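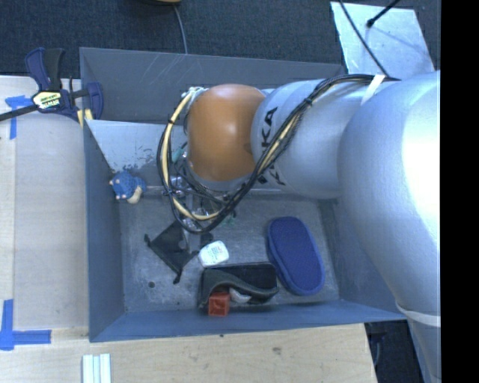
1/ Skernwood fire, Monday evening update. The fire is still burning on the north side of the ridge, between the Gillbridge road and the old quarry. Last mapped size was 40 hectares at 4:30 pm. I'll add to this thread as I hear more.

2/ Wind is light from the south-west at the moment. The weather station on the ridge gave gusts of 30 km/h just after lunch and they have dropped off since. Humidity is still low for February.

3/ The Gillbridge road is closed from the cattle grid to the Muñoz farm turning. Residents can get in from the east side if they show something with their address on it. Please don't drive up to have a look. The verge is soft and crews need the passing places.

4/ Rui Valente was on the east flank this afternoon. He says it is mostly heather and gorse, with the fire backing slowly downhill into damp ground. There is a hose line along the bottom wall.

5/ The west flank is less settled. It got into the young pines above Dorkel at 2 pm and threw a few spots over the track. Crews caught those. The smoke you can see from the valley is mostly from that corner.

6/ No evacuation for Dorkel. Households on the top lane have been told to be ready to leave. If you are on that lane and have horses, the showground gate is open and there is water there.

7/ A few people have asked about the satellite hot spots. Those squares are much bigger than the fire inside them, and one of them sits on the village side of the beck. Nothing is burning on that side. I walked the footpath at 3 pm.

8/ Correction to post 5: the pines are above the reservoir track, so a bit further from Dorkel than I made it sound. Sorry about that.

9/ Shinji Koyama has been going through the old burn maps. The last big one here covered over 300 hectares and stopped at the same quarry. Much of that ground has grown back thick - the pines above the track were all planted after it.

10/ Smoke will probably settle in the valley overnight as the wind drops. Shut your windows on the north side if you're in Gillbridge. Headlights on for the bottom road, it was already patchy by the bridge at 5 pm.

11/ Job number for anyone following on the scanner is 2185. Please don't post crew positions from it.

12/ Crews are staying on the west flank through the night. Next map is due at 7 am and I'll put the new outline up once I have it.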